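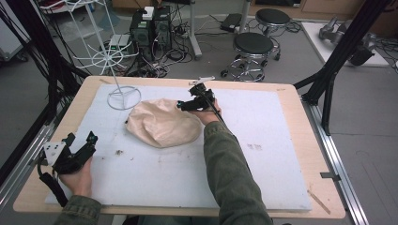 Taschen standen bei mir ganz oben auf der Liste, als ich am Tag der offenen Tür bei Zolline war. Rund 300 Leute sollen da gewesen sein, und ich natürlich mittendrin! Am liebsten mochte ich den hellen Holztisch mit dem beigen Stoffbeutel, der so knautschig neben dem weißen Drahtständer lag – genau so sieht meiner zu Hause auch immer aus.

Danach gab's Kaffee und eine Runde durch die Halle von Plendum nebenan (laut, aber toll). Im Oktober will ich noch zu Herkine.

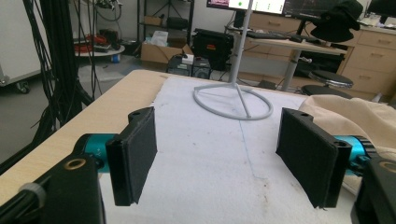
Weißer Ständer und beiger Stoff bei Zolline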